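Über uns

Priluseo ist eine Kaffeerösterei mit Schulungsraum. Klein, laut, meistens zu viel los. Gegründet von Shewit Gudeta und Meron Teshome, die beide eigentlich was anderes gelernt haben (Shewit Steuerfach, Meron Landschaftsbau). Angefangen im Januar, mitten im Schneematsch, mit einer gebrauchten Trommel und einem Telefon, das keiner gehört hat, wenn die Trommel lief. Das mit dem Telefon ist geblieben. Bitte lieber mailen.

Was wir machen

Rösten. Filter und Espresso, dazu eine dunklere Mischung für Vollautomaten, die heißt Plimard und läuft besser als alles andere. Wir haben uns lange gesträubt, inzwischen trinken wir sie selber im Büro. Der helle Filter heißt Treloar, eher Zitrus, eher Schwarztee, nichts für Leute mit viel Milch. Und dann Skoltska, unser Wintercafé, gibts nur solange der Vorrat reicht und danach bitte nicht betteln.

Geröstet wird dienstags und an einem zweiten Tag, je nach Bestellungen. Maximal 22 Kilo pro Durchgang, mehr schafft die Trommel nicht und mehr wollen wir auch nicht nachkühlen. Versand am Tag darauf. Wer frischer will, muss vorbeikommen.

Woher der Rohkaffee kommt

Hauptsächlich Äthiopien, Merons Familie kommt aus der Gegend um Jimma, daher die ersten Kontakte. Dazu Honduras und etwas Peru für die Mischungen. Wir kaufen bei 6 Kooperativen, immer denselben, wenn die Ernte es hergibt. Preise machen wir vorher aus und hängen sie im Laden aus, Zettel neben der Kasse. Wenn eine Ernte schlecht ausfällt, gibt es die Sorte halt nicht. Ersatz aus irgendeinem Container kaufen wir nicht zu, haben wir einmal gemacht, hat man geschmeckt.

Biosiegel: teilweise. Steht auf der Tüte. Fragen dazu an Meron, er antwortet ausführlich. 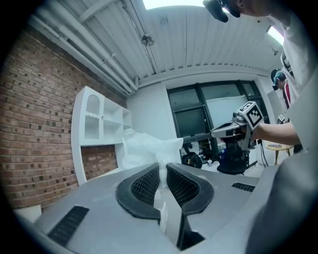 Kurse dann noch. Zweimal im Monat, abends, kleine Gruppen. Grundkurs Filter, Grundkurs Siebträger, dazu ein Verkostungsabend für alle, die einfach nur probieren wollen. Vorkentnisse braucht man keine. Eigene Mühle darf mitgebracht werden, beim Siebträgerkurs sogar gerne, dann stellen wir die gleich zusammen ein. Bitte keine Mühle mit alten Bohnenresten drin! Firmengruppen nach Absprache, auch auf Englisch oder Amharisch.

Milchschaumkurs machen wir zur Zeit nicht. Kommt wieder, Termin offen.

Wer hier arbeitet

Shewit macht Einkauf, Zahlen, Bestellungen und die Etiketten (ja, auch die mit dem schiefen Rand). Meron röstet und gibt die meisten Kurse. Dazu Aushilfen beim Packen, vor Weihnachten mehr, im Sommer weniger. Wir zahlen die Packstunden genauso wie die Ladenstunden, war uns wichtig. Bewerbungen gern formlos, Lebenslauf reicht, ein Foto brauchen wir nicht.

Für Büros und Gastro

Wir beliefern Cafés, ein paar Büros, eine Zahnarztpraxis und zwei Kantinen. Mindestmenge 6 Kilo, sonst lohnt die Fahrt nicht. Mahlgrad nach Wunsch, aber ganze Bohne ist immer besser, das sagen wir jedem. Maschinen verkaufen wir nicht, verleihen auch keine. Beim Einstellen helfen wir trotzdem, Anfahrt in der Stadt kostenlos, außerhalb nach Kilometer. Muster schicken wir als Beutel mit 200 Gramm, davon bitte nicht gleich fünf Sorten auf einmal bestellen.

Leere Säcke

Werden wir dauernd gefragt. Jutesäcke gibt es gegen Spende, solange welche da sind. Für Kartoffeln, für Hühner, für den Garten, alles schon gehört. Reservieren geht nicht. Das Geld geht an die Schulbibliothek im Ort von Merons Tante, zuletzt sind 406 Euro zusammengekommen. Danke dafür!

Kontakt

Am besten per Mail über das Formular. Anrufen nur vormittags, und an Rösttagen gar nicht, siehe oben. Reklamationen bitte mit Röstdatum, steht hinten unten auf der Tüte, manchmal etwas verwischt. Gutscheine gibts im Laden oder als PDF, gelten für Kaffee und für Kurse, Auszahlung in bar leider nicht möglich.

Stand dieser Seite: 20. Mai 2019. Die neuen Kurstermine tragen wir noch nach.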